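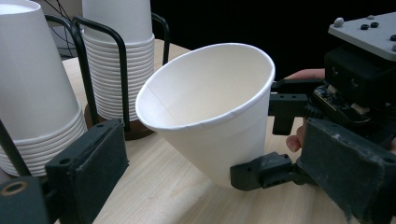
Notes from home

Giving up the second coffee

4 min read

I stopped drinking coffee after lunch in June. I'd been sleeping badly for most of a year and had blamed the mattress, the street light and the upstairs neighbor's washing machine, in that order. The mattress got replaced. It cost 600 and changed nothing.

My old routine was a mug at home and then a paper cup from the counter at Dimitriou on the way back from lunch. I never thought of that one as a real coffee. It was small, it came in a white cup, and I finished it before I reached my desk. Some days there was another at four, if a meeting ran long.

The first week without it was dull. I had a headache for three days and I was short with people. I ate more toast than usual. Biljana Spahić, who sits across from me, had quit the year before and told me to drink water and go to bed early, so I did that. By the second week the headache was gone and I was falling asleep before eleven.

What I missed was the walk. The coffee had been my excuse to take the long way through Endholm, past the hardware store and the bus depot, and without it I was back at my desk by half past twelve with nothing to do but answer email. So I kept the walk and dropped the stop. In bad weather I go as far as the library and turn around.

I tried decaf for a while. The one at Dimitriou tastes burnt to me. At home I use a bag from the grocery store and it's fine with milk. I also tried a barley drink my sister likes and gave the rest of the jar back to her.

I still have the morning mug, and I've made it a bit bigger. I've had an afternoon coffee a few times since then, mostly when traveling, and each time I was awake at two listening to the pipes. A slice of tiramisu did the same thing once, at a birthday dinner – I hadn't thought to count that.

The washing machine upstairs still runs at night. I hear the start of it, usually, and not the spin.

Next I want to do something about looking at my phone in bed. I bought a plain alarm clock for it, and so far the clock is still in the box.

Last updated 2nd March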